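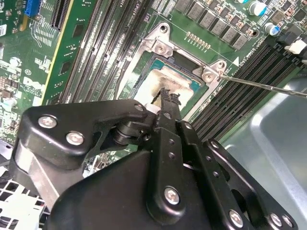
Page last changed: June

Removing old thermal paste from a processor

Paste that has been in service for years sets hard and no longer fills the gap between the processor and the heatsink. Replace it whenever the heatsink comes off, even if it still looks soft.

Before you start
Shut the computer down, switch off the supply and pull the cord. Run the machine for 5 minutes beforehand if it still boots, as warm paste lets go more easily. Touch bare metal on the case before reaching inside.

Lifting the heatsink
Loosen the screws in a cross pattern, a half turn each. Twist the heatsink gently from side to side until it moves, then lift. Do not pry against the board.

Cleaning
Leave the processor in its socket with the lever closed. Dampen a lint-free cloth with isopropyl alcohol and wipe from the edge toward the middle. Coffee filters work; paper towels shed. For dried residue, hold the damp cloth on it for 60 seconds and wipe again. Ulitz plastic scrapers are soft enough for the heatsink base. Keep metal tools off both surfaces.

If paste has run over the side, use a cotton swab and change it often. Paste inside the socket is a separate job: see the Ganeck page.

Finishing the heatsink
Light scratches can stay. A pitted copper base may be flattened on wet 2000 grit paper over glass, then rinsed and dried fully.

New paste
One dot in the center, the size of a small pea. Cap the Odura syringe and store it tip down.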